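Morberg Entryway Project
Progress report to the Henao Fund, second period

Work done since the last report

The Morberg building has 109 units, and at the start of this period we had fitted out the entryways in fewer than half of them. All but 12 are now finished. A finished entryway has a coat rail, a bench or stool if the resident asked for one, and a small shoe rack. The remaining 12 units are on the top floor, where the hallway ceiling was being repaired until the middle of September. We expect to get in there early next month.

The swap shelf in the lobby opened in the second week of the period. Residents leave shoes and boots they no longer wear and take what they can use. Up to the end of September, 278 pairs had passed through it. Children's sizes go within a day or so. Men's dress shoes hardly move, and we have stopped putting more than a few pairs out at once.

Spending

We spent $2,673 in the period, against the $3,000 planned. Most of it went on racks and wall fixings. The difference is the money for the top floor, which will show up in the next report. We are not asking to move anything between budget lines.

Delivery from Kudham was late twice. The second time, the boxes came without the short screws for the back posts, and we bought replacements locally. The cost is in the figure above. Kudham has since agreed to credit it.

Choice of rack

In the first period we used the two-tier metal rack from Brerkier. It was cheap and quick to put up, but the wire shelves were spaced too far apart for children's shoes and heels slipped through. We had complaints from several households and replaced the ones that had bent.

For this period we changed to a three-tier bamboo rack with slatted shelves. It is light enough for one person to carry upstairs, and it needs no wall fixing, which residents prefer. The top has a raised rim, so people also use it for keys and mail.

We set one up on a table in the workroom before ordering the rest, to see how different kinds of footwear sat on it. Ankle boots go side by side on the bottom shelf. Canvas sneakers can go on any level. 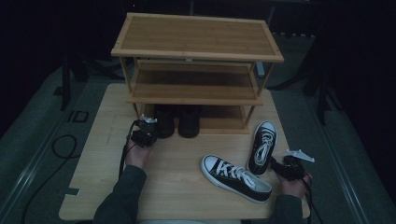
Tall boots are the one thing it does not handle. They have to lie on their sides or stand on the floor next to the rack, and in the narrower entryways there isn't much floor to spare. We have been giving those households a rubber tray as well – 14 so far – and the trays have been well received.

We also wrote a one-page sheet on putting the rack together and keeping it clean. We printed 500 copies, which should cover this building and the next one. It asks people to knock off mud and let wet shoes dry on a tray before they go on the shelves.

Next period

Finish the top floor. Visit the first-period units and offer a bamboo rack to anyone still using a metal one. Move the swap shelf away from the mailboxes, where it gets in the way of strollers.

We would like to hear from the Fund by the end of October on whether the rubber trays can be charged to the furniture line. Until then we are paying for them out of small supplies.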